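Section 4. Setting Up a Two-Person Collection Session

Read this section before you touch the grippers. The Drallance club lost most of September to recordings that could not be used, and the cause was skipped setup, whatever people say about the software.

The project handout claims a policy can learn table clearing from 60 good demonstrations. I doubt it. We had far more than that last term and the arm still could not tell the edge of a plate from the middle of it. Treat the number as a minimum for a first training run and don't promise your parents anything.

4.1 Before you start

1. Charge both hand-held grippers and switch them on. Wait for the green light on each housing.

2. Open and close each gripper 14 times by hand. If the linkage sticks or squeaks, stop and go to Section 7. Do not oil it.

3. Check that the blue fingertip pads are seated flat. A pad that has started to peel will hold a mandarin for one try and drop it on the next, and the recording will teach exactly that.

4. Clear floor space for two people standing at neighboring sides of the table. Elbows count.

Note: The Stanora guide tells you to use a plain, single-color tablecloth. We tested that advice and were not impressed. A checked cloth did no harm that we could measure, and most kitchens have one.

4.2 Placing the fruit

5. Put one shallow plate on the table, away from the edge.

6. Use real fruit in mixed sizes. Plastic fruit is lighter, shinier and all one shape. The Gudeta starter kit includes a bag of it, which you may leave in the bag.

7. Change the starting layout between takes. Moving one tomato an inch to the left is not a new layout, no matter how it looks in the log.

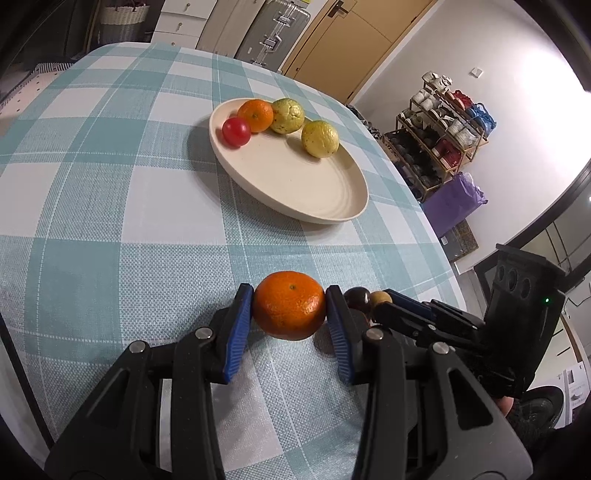 4.3 Recording a take

8. Agree on who moves first. Say it out loud.

9. Start both recordings, then hold still for 5 seconds so the files can be lined up later. The automatic alignment is supposed to make this step unnecessary. Do it anyway.

10. Approach slowly, close on the widest part of the fruit and lift straight up. Use only as much squeeze as it takes to keep hold.

11. Set the fruit down before you open the fingers. Dropped fruit goes in the log as a failed take, including when it lands in the right place.

Caution: Keep your free hand away from the linkages. The gap between the outer and inner links closes faster than you expect, and it will pinch.

Caution: Throw out any fruit that splits. Juice on the pads changes the grip, and wiping them with a sleeve does not fix it.

4.4 After the session

12. Watch every take at full speed before you upload it. Ulla Ahonen found a whole afternoon of files with one recording missing - the upload page had marked them all as complete.

13. Name the files by the pattern in Section 3. Grudier accepts any name you give it and will not warn you about duplicates.

14. Write down what failed. A log with no failures in it will be sent back.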